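How to follow a bill through the state legislature (and get your two minutes in)

Theophilus Baidoo
October 9, 2026

Quick version of the thing I keep emailing people. Typing this between two other jobs so bear with me. It's for anybody in Gritville or nearby who heard about a bill at work or at church and wants to know where it is and whether there's still time to say something. Usually there is. Not always.

Before you start

You need the bill number. Not the nickname. Newspapers and flyers use nicknames, and two bills can go around under the same one. Look for letters plus a number, like HB 234 or SB 27. HB is House, SB is Senate. If the flyer doesn't have it, call whoever printed the flyer.

Also need: your own district numbers, House and Senate both. They're on your voter card. If you moved since the card came, look it up again by address.

Step 1. Pull up the bill

Go to the legislature's website, find bill lookup, pick the right session. People miss this one all the time. Numbers start over each session, so HB 234 from the last one may be about boat trailers. Check the year at the top before you read anything else.

You'll get a page with tabs. History, text, amendments, fiscal note, votes. Go to History first.

Step 2. Read the history from the bottom

On ours the oldest line is at the bottom. Filed, then first reading, then referred to a committee. The last action is the line at the top. Write down two things, the committee name and the date of the last action.

What the common lines mean:

Filed. Somebody turned it in. That's all.
Referred to committee. It's waiting for the chair to schedule it. Lots of bills stay right there.
Set for hearing. Your window. Drop what you're doing.
Left pending. They heard it and didn't vote. They can vote later without another hearing.
Reported favorably. Passed out of committee, headed for the calendar.
Substitute adopted. The text changed. Go back and read it again, all of it. 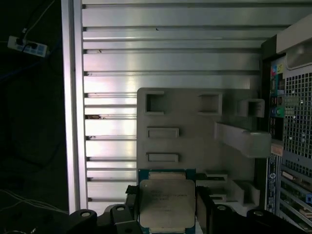
Step 3. Get the right version of the text

There's going to be more than one. Introduced, committee version, engrossed (passed one chamber), enrolled (passed both). Always open the newest. I have watched a man read an angry speech about a section that had been gone for 20 days, and the chair let him finish, and then told him.

Underlined words are being added to the law. Struck through words are coming out. Everything else is law already and is staying put. So if a paragraph makes you mad and it isn't underlined, that's a different fight.

Skip to the last section too. Effective date lives there. Also any line that says the bill only applies to arrests, contracts, applications or whatever made on or after that date. Matters a lot to families asking "does this hit us now."

Step 4. Sign up for alerts

Make an account on the legislature site, free. Add the bill. Add the committee as well, seperately, since the hearing notice sometimes goes out under the committee and the bill alert shows up hours later. Check your spam folder the first week.

If you're tracking more than a handful, keep a plain list. Bill number, committee, last action, who's watching it. The Endier tenants group does theirs on paper taped inside a cabinet door and they miss fewer hearings than I do.

Step 5. Find the hearing

Notice has date, time, room and the list of bills. The order on the list isn't always the order they're heard. If it says "upon adjournment" that means after the full chamber quits for the day, could be 11, could be 4. Bring food. Bring a charger.

Park in the Sivach Street garage if you can, the one behind the capitol annex fills up early on hearing days. Bags go through the scanner. Give it extra time with kids or a big group.

Step 6. Register

You have to register the day of. Kiosks outside the hearing rooms, or on your phone if you're on the building wifi. It asks:

Name and city
Bill number
For, against, or on (on means neutral, you just have information)
Speaking or not speaking
Yourself or an organization

Only put an organization if they told you to speak for them. Otherwise put yourself, even if you're a member.

Not speaking still counts. Your position goes in the record. If you have to get back to work, register that way and go, no shame in it. 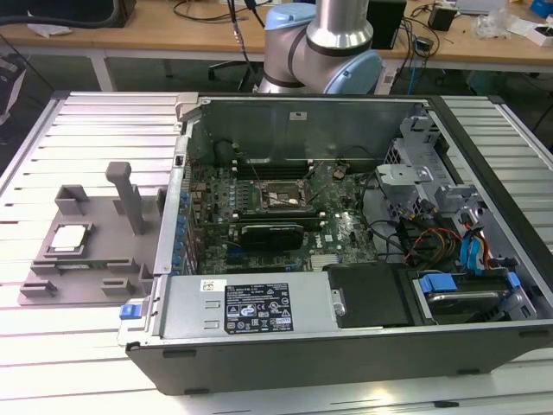 Step 7. Write what you'll say

Two minutes is short. For me that's 234 words and I talk fast. Order that works:

Name, city, bill number, for or against.
The thing that happened to you, or that would happen.
The section you want changed, by number.
Thank you, glad to take questions.

Read it out loud with a timer. Cut it. Read it again. Bring printed copies for the clerk, the notice says how many, and put your name on every one.

If you need an interpreter, call the committe clerk as soon as the notice posts. Don't wait for the morning of. Ask if interpreted testimony gets double time. In the rooms I've been in it did, but the chair decides.

Step 8. When they call you

Go to the table. Say your name even though they just said it. Look at the chair. Members will get up, walk out, check their phones. Keep going. They have other committees meeting the same hour.

If you get a question and don't know, say "I don't know, I can get that to your office." Then do it, same day.

Step 9. After

Call your own rep and your own senator. Not the whole committee. Staff ask for your address first thing, and calls from out of district get sorted into another pile. Bill number, for or against, one sentence why.

Then watch the history page. Late in session things move overnight. In June I checked a bill at supper and by breakfast it had an amendment 29 pages long.

Signed, vetoed, or became law without signature, the last line will say which. If it's law, go back to that effective date and put it on the calendar.

Local stuff works different. City council and county agendas are a whole other page, still working on it. For rides to hearings ask at the Nicholas Center front desk, they keep the signup sheet there.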